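Home Contents Random article Recent changes Talk

Idau fish kills

The Idau fish kills were two die-offs of freshwater fish reported on the Idau, a slow river that runs past the town of Pretport. The first was noticed in June by anglers below the Tuominen weir. Local accounts soon blamed discharge from the Vulasero tannery upstream, a claim often repeated and poorly supported.

Early reports gave a toll of 2,000 fish. The number seems to come from one phone call to a radio station, and no survey notes have been found to back it up.

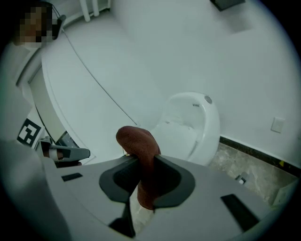

What killed the fish?

Low oxygen is the explanation that best fits the published readings, though samples were taken too late to rule out a short release of chemicals.

Supporters of the tannery theory point to the smell and to brown foam at the weir. Neither tells us much. Foam forms on the Idau after most heavy rains, and rotting algae can smell strongly enough to be taken for solvent. The tannery's own statement that its outflow was "95 percent clean" is no better, as it never said what was measured. 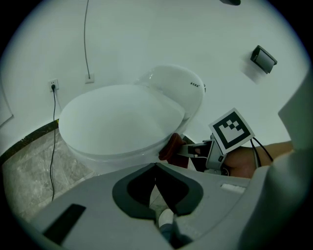 The second die-off was smaller and drew less notice. Only about 50 fish were collected, nearly all of them bream, and they were frozen before anyone looked at the gills. The lab report lists "no toxins detected" – a phrase that covers only the toxins the lab was asked to test for. Pesticides were not on the list.
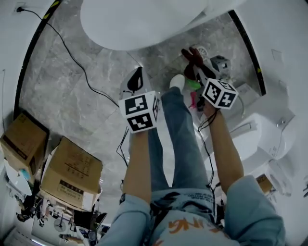
Sewage has been offered as a third cause. The Pretport treatment works was over capacity that summer, and a campaign leaflet claimed that 100 homes were piped straight to the river. No map of these pipes was ever produced. The leaflet also treats household waste as if it were all one thing, when a gray marble-patterned tile floor like the one shown needs only a mop and a bucket, and a bucket of mop water is a poor suspect beside a failing sewer main. The claim remains in circulation.

See also: Algal bloom; Tuominen weir; River Idau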